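Sinum user boards > Data collection > Home sessions
Thread: Clothes on a bed, patterned sheet – keep or bin?

otomasz_m
Posted Saturday, June 18, 2022
First batch of home sessions for the folding and sorting set is in. We are collecting with two hand-held grippers, one per hand, no robot on site. The task card says "take one item from the bed, put it with the folded pile, let go". 109 episodes so far, 25 of them with dark clothes on a white sheet with big red flowers.

My worry is the background. The sheet is busy and the clothes are mostly black or grey, so I expect the model to latch on to the flowers. Two stills from the same place, first one here:

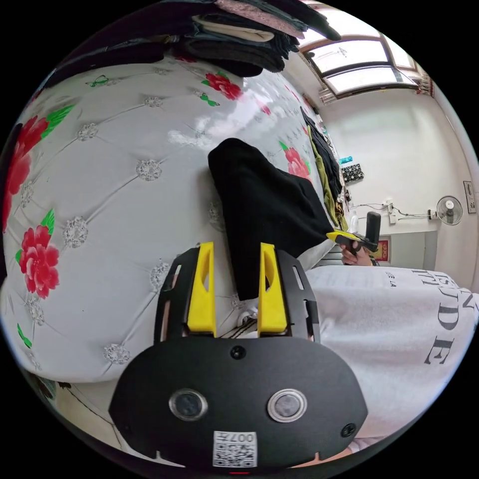 Black garment just beyond the fingers, second gripper to the right of it.

Should these stay in the training split or go to a separate one? Miłosz

himanik_k
Keep them. People have flowery sheets. If you only train on a grey table you get a policy that works on a grey table. We did that in spring and had to collect again from scratch.

What I would look at first is the fingers. Yellow on white and red is easy to pick out, so you can check opening width by eye in every clip.

Oliwia P.
I agree about keeping them but not with "people have flowery sheets" as the whole argument. 25 out of 109 with one sheet is a lot. The model won't learn "sheets vary", it will learn that sheet. I'd cap it at 11 until there are at least three other beds in the set.

himanik_k
Capping throws away good grasps. Weight them down in the sampler instead, same effect and you can change your mind later.

Oliwia P.
Fine if the sampler does per-room weights. Ours didn't until Konrad patched it. Miłosz, which version are you on?

otomasz_m
The one before the patch, I think. Will check on the work machine.

Second still. The thing I wanted to ask about is the long black item across the sheet. I can't tell from this one whether it is trousers or a sleeve, and our label list wants one or the other.
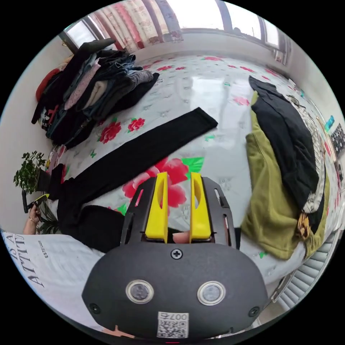 Long black item lying across the bed, stack of folded clothes on the far left.

jz_piatek
Don't label from a single still. Go to the end of the clip when it is lifted and label backwards. If it never gets lifted, call it "garment, unknown" and move on. I labelled 90 clips at Piątek last year guessing from the first view and Chrysoula sent most of them back to me.

Chrysoula Karagiannis
I did send them back. For the record the problem was that he guessed differently on Monday than he had the week before. An honest "unknown" costs very little. Two names for the same pair of trousers costs a lot when you come to search the set.

Also, the olive green item is in both stills. Please give it one ID across the session if you can. And note the cushion or sweatshirt or whatever has the large letters on it, I can't settle that from the stills either. Printed text in a close view is worth a tag, we filter on it.

otomasz_m
No field for text in our form. I can put it in the notes.

Chrysoula Karagiannis
Notes are fine, just spell the tag the same way each time.

Ola
Question from somebody newer to this. The other hand and gripper are visible in both. Do you mask that out? Our guide says the view should show only your own tool.

jz_piatek
We leave it. With two hands working on one bed you will always see the other one at some point, and on the real arms you will see the other arm. Masking made ours worse.

Oliwia P.
Depends on the target. If it ends up on a single arm, the second hand is something the model will never see when it runs. I would at least keep the one-handed episodes apart. I know Jarosław doesn't bother.

jz_piatek
I bother. I put it in the file name.

Ola
Thanks both. I'll ask what ours is going on.

himanik_k
Miłosz, one more thing. Check the brightness in the clips that face the window. The panes are very light in both of yours and the clothes are dark. If exposure is on auto it will drift as the hand turns, and you lose the edges of the black things first. Lock it at the start of the session.

otomasz_m
It was on auto. I'll lock it for the next lot.

Plan for now: all 25 stay in, weighted down once I have the patched sampler, unclear items go in as unknown. Next beds are booked for July, two with plain sheets and one striped. I'll post the counts here when they are uploaded.

Oliwia P.
Still think 11 is plenty, but go on then. Konrad's patch is in the tools folder, second file from the top.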